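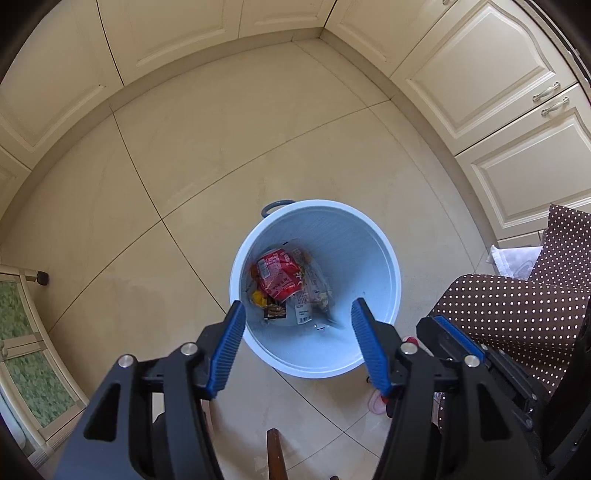
Bins, wrappers and a small confession

Hello again from the kitchen end of things. Last time I promised you something on packaging, and then the boiler went and I wrote about that instead, so this one has been waiting its turn.

I've been keeping an eye on what goes in our kitchen bin. Nothing scientific, just having a look before the bag gets tied up. We're quite a tidy household when it comes to peelings and tea bags (they go in the caddy, and the caddy goes down the garden) and I'd rather assumed that made us virtuous. Well! What's left over is nearly all wrappers. Crinkly see-through stuff, shiny red stuff, labels with a barcode and a lot of writing too small for me to read without my glasses. Most of it comes off snacks, and I'm afraid most of the snacks are mine.

The bin itself is the little round blue one with the handle, which lives on the tiles and gets kicked by everyone. I was all set to replace it. Torben Sauerland down at Asadi's had a tall pedal bin in the window for 64 pounds and I stood looking at it for far too long. Then I thought, a bigger bin will only mean I empty it less often, and by then it'll smell. So the blue one stays. It's easy to pick up, it rinses out under the garden tap and you can see straight away when it wants emptying.

A few things I've picked up along the way, in case they're any use:

Crinkly film doesn't go in the kerbside box here, but the shop at Radwood has a collection point by the trolleys. Put a carrier bag on the back of a door, stuff the film in as you go and take it when you're going anyway. Ours took around 20 days to fill. Shake the crumbs out first, please - the woman on the till was very clear with me about crumbs.

Paper labels peel off much better if you leave the packet on the windowsill in the sun for a bit. I do realise this makes me sound as though I need a hobby.

If you don't use a liner (I've stopped), a sheet of newspaper folded into the bottom catches the drips, and you can tip the whole lot out in one go.

Several of you wrote in about biscuits after the Ikness coffee morning, and yes, I'll put the oat ones in the next newsletter. They make 12 big ones and keep for a week in a tin, and there's no wrapper at all, so I can pretend it's part of the project.

Has anyone found a decent home for crisp packets? The box at Skovovberg used to take them but it was gone when I went past, and I came home with the bag still on my arm. Drop me a line or catch me at the swap table, I'm usually the one by the jam jars.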